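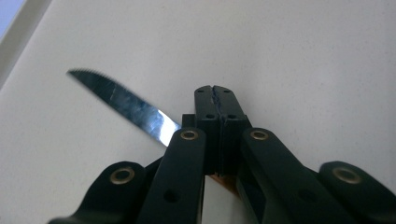
Budgeting for handheld grippers, two pairs or one?

mumum_bench
Hi all, long-time reader, and I finally have something to spend! Our little lab in Ernstead has 3000 set aside for handheld gripper gear, and it has to be ordered before the end of November. We want to record kitchen and table tasks (setting places, clearing trays, that kind of thing) and also some small tools. Fankhauser quoted me 1652 for a matched pair with cameras. So do I buy one pair and keep the rest for spares, or squeeze hard for more hardware? I go back and forth every time I make coffee.

Leonie Steiner
Welcome! One pair, please, and put real money into fingers and pads. We set aside 104 for pads our first year and I was back asking for more before the summer, which was not my favorite conversation. Cutlery is thin and lies flat, so you'll be pressing those finger ends against trays and tabletops all day long. I'd call 600 a sensible figure for spares and props together.

lakomine
I'm going to disagree with Leonie a little, with affection. Pads are foam and glue, and you can cut your own on a slow afternoon. What sinks a project is one gripper out for repair and everyone standing there waiting. If the seller will split a pair, I'd ask for a third unit before buying a single spare finger.

Leonie Steiner
Fair, but home-cut pads never came out the same thickness twice for us, and then you're fussing over the fit all over again. Maybe you have steadier hands than we do!

Corina Thaler
You're both spending the poor man's money before he has a plan :) I'd write the task list first and price it line by line. Ours went something like this, and you're welcome to copy it:

1. Table setting. Fork, table knife, plate, placemat and a tray with a raised rim. Cheap to buy, so get doubles.
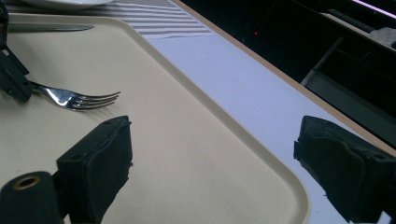
2. Small tools. Anything that folds open takes two hands, so budget for a full pair here, and go easy with blades.

3. Storage and shipping. We forgot both, and it hurt.

mumum_bench
Poor woman's money, but thank you, Corina! I'll do the list tonight and ask Fankhauser about a third unit while I'm at it.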